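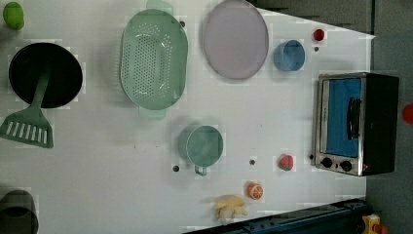 A play kitchen with a mint-green colander. Look at all those holes!

Why Does a Colander Have Holes?

Imagine you have a pot of spaghetti. The noodles are ready. The water they cooked in is not something anybody wants on a plate, unless your family is very strange. How do you get rid of one and keep the other?

You could pick the noodles out one by one. Dinner would be served in September.

Or you could use a colander. The water slips through the holes and the noodles stay behind, looking a bit limp. Scientists call this separating a mixture. Your grandmother calls it draining the pasta. They are both right, but only your grandmother will give you a bowl of it.

How big should a hole be?

It depends on what you want to keep. A hole has to be smaller than the thing that stays and bigger than the thing that goes. Peas need small holes. Rice needs even smaller ones. If you pour rice into a colander made for potatoes, you will soon be introduced to the sink drain, and so will the rice.

When the holes get very tiny, the tool gets a new name. A sieve has a fine mesh, good for getting lumps out of flour. A coffee filter is made of paper, and its holes are too small to see. Water still finds a way through. Water is nosy like that.

What can't a colander do?

Salt. Stir a spoonful into a cup of water and it breaks into pieces so small that they sail through any kitchen strainer, and probably wave as they go by. To get the salt back, you have to let the water dry up. Leave a saucer of salty water on a sunny windowsill and check it every day. Bring a book.

Try it yourself

You need a big bowl, a colander, some dry beans, and some sand. Mix the beans and the sand. Before you pour, guess what will stay and what will fall. Then hold the colander over the bowl and give it a shake for 15 seconds.

Joelle Masri's class tried this with pebbles, beans, and sand. Their advice is to do it outdoors. They did not do it outdoors.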